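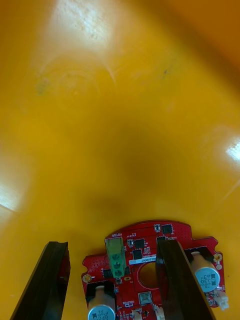
A red circuit board with a green screw terminal block, against one of the yellow surfaces of the sorting area.

The parts room at the Zania Technical Library in Flulumstead lends electronic components and small boards in the same way that the main desk lends books. It opened in November with a donated cabinet and one workbench. The catalog now lists 1117 items, from single resistors in envelopes to motor boards, sensors and power supplies. For this issue of the members' bulletin we spoke with the coordinator of the room about how the stock is received, sorted and kept in working order.

The coordinator came to the library from a repair workshop and was asked to set up the room with a modest budget. "The request was for a shelf," the coordinator recalled. "I asked for a door that locks and a sink, and I was given the door." The sink is still under discussion. Members who handle flux or cleaning fluid are asked to use the washroom across the corridor.

Most of the stock arrives through donations. Boards come in envelopes, in shoe boxes and, on one occasion, in a bread tin. All of them go first into plastic bins, where they remain until they have been looked over. The coordinator is firm on this point. "A board that goes straight to the shelf is a board I know nothing about. It may be perfectly good. It may also have a cracked joint under the connector, and then a member takes it home and loses a weekend."

Color has some part in the system. Yellow is reserved for items that have not been checked, and members are asked not to borrow from it. The choice was a practical one. "I wanted something that shows up from the doorway," the coordinator said. "Small dark parts also show up well against it. A black screw at the bottom of a black tray is gone for good."

Boards for driving motors are among the items most often requested, and they also receive the closest inspection. A board of the kind shown at the head of this page, with a row of three screw heads in its terminal block and the word MOTOR printed beside it, gives the checker a good deal to start from. "Printed labels are a gift," the coordinator said. "When the lettering is there, I can write half of the catalog card before I have looked anything up. When it has been rubbed away, I may spend an hour on a part that costs less than a sandwich."

The terminal screws themselves are a frequent source of trouble. Borrowers tend to overtighten them, and the slots wear out. Each terminal is now opened and closed once with a hand driver before a board is approved. The room keeps 12 of these drivers on a rack beside the bench – they may be used in the room but are not lent. Boards with worn screws are set aside until a replacement block can be fitted.

Asked about handling, the coordinator described a short list of habits that new members learn at their first visit. Boards are lifted by the edges. Food and drink stay outside. Nothing is stacked, even for a moment, and nothing is returned in a pocket. "People are careful with the expensive things," the coordinator said. "I would like them to be careful with the cheap ones too. We lend far more of those."

The catalog runs on Karotport, a lending system that the library had already adopted for its maps and sheet music. It was not designed with electronics in mind, and the description field is shorter than the coordinator would wish. Connector types are therefore entered as abbreviations, and a printed key hangs on the inside of the cabinet door. A grant from the Hoshino Fund paid for the label printer and for the second set of drawers.

Loans run for 30 days and may be renewed once. A member may hold three boards at a time. Late returns carry no charge, although the account is paused until the items come back – a rule that the coordinator considers fair and that some members have disputed in writing.

The coming months will be given largely to the backlog. The coordinator hopes to have the older donations checked before any further appeal is made to the public, and would welcome help from members who are comfortable reading a board and writing a clear card. "Neat handwriting is worth as much to me as soldering," the coordinator said.

The parts room is open on Thursday from noon until the library closes. Donations should be left at the main desk, in a closed container, with a note of anything known about their condition.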